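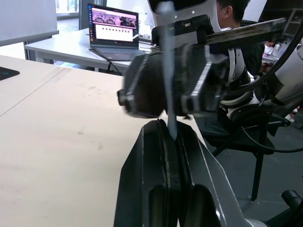
*the thin gray rod, tapers a bit at the lower end*

**Clearing the back of a work table, where does the little stuff go??**

**noelg_bench** (Noel Gatchalian, Brultport)

ok so trying to get the table sorted before November. Long light beige top, shoved against a wall. Everything small migrates to the far edge and just lives there. Tissues, tape, mouse pad, a toy car, you know how it goes. Then the middle gets a slotted panel thing and rods and flat plates and I'm out of room again.

Two questions

- thin rods like the one up top, how do you store them so they don't roll off
- back edge: leave the stuff or clear it completely

Would like to spend nothing. 5 bucks tops.

---

**plondis_fan**

Clear it. All of it. I had a back row on mine, it only grows. Got a Plondis bin from the hardware place, shoved everything in, done in 9 minutes.

Rods go in a tall jar. Thin end up so you dont jab yourself

---

**margeandtools**

Disagree on thin end up, thats exactly how you jab yourself. Thin end DOWN. Piece of foam in the bottom of the jar so the ends dont chip.

And leave the tissues out, good grief. You want those in reach

---

**plondis_fan**

> leave the tissues out

on a shelf. Wall is right there

---

**noelg_bench**

no shelf on that wall, bare gray-white paint and one dark post, and I'm not drilling. Wider view so you get the idea

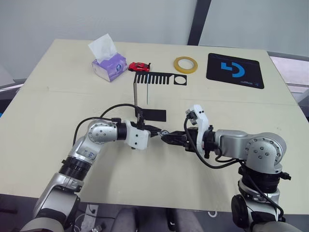
and I keep going back and forth on the mouse pad. Big black thing, blue logo on it, takes up the most space of anything back there and I don't mouse at that table. Tape I use constantly. The car stays, not up for debate lol

---

**Rook88**

Why is the mouse pad even there then. Move it to the desk with the mouse. Free space, zero dollars.

Nice car btw, black wing and everything

---

**margeandtools**

Yep pad goes. Tape, stand it on its edge against something or hang it on a hook. Flat on the table it takes up way more room than it needs to.

What's the black comb looking piece with the round hole at the end? If thats spare it would hold half your flat stuff upright. Slots are slots

---

**noelg_bench**

not spare sorry. part of what's getting worked on, along with the flat plate and the sheet. Did think about making a second one just for storage tho. Out of scrap, 8 slots maybe

---

**oldcruzado**

Dont bother making one. Cruzado letter rack from a thrift store, same idea, 4 bucks. Or a dish rack!! I use a dish rack for sheet metal and plates, had it for years. Ugly as sin, works great

---

**Rook88**

dish rack is too wide between the wires for thin stuff. Everything leans over and slides out. Tried it, hated it

---

**oldcruzado**

depends on the rack. Mine's a Rullico, wires are tight. I wouldnt use the big chrome kind either

---

**plondis_fan**

still say bin

---

**margeandtools**

A bin is where stuff goes to get lost. You want to SEE a see-thru rod, not dig for it under a roll of tape. They vanish against anything pale. I put a wrap of colored tape on one end of each of mine, and noel you've got yellow tape sitting right there

---

**noelg_bench**

oh thats good. Yellow on gray would show up fine on that tabletop. Doing that tonite

So far: pad moves to the other desk, rods in a jar w/ foam, tape on its edge or on a hook if I find one that sticks. Tissue box and car stay at the left end. Rack for plates, will check the thrift place for the tight wire kind

---

**Rook88**

Stick on hooks fell off my wall inside a month. Flat paint. Clip one to the table edge instead if the top has a lip

---

**noelg_bench**

will check the lip. Bin still in the running for the junk drawer, so plondis gets a point

---

**plondis_fan**

ill take it

---

**margeandtools**

thin end down!!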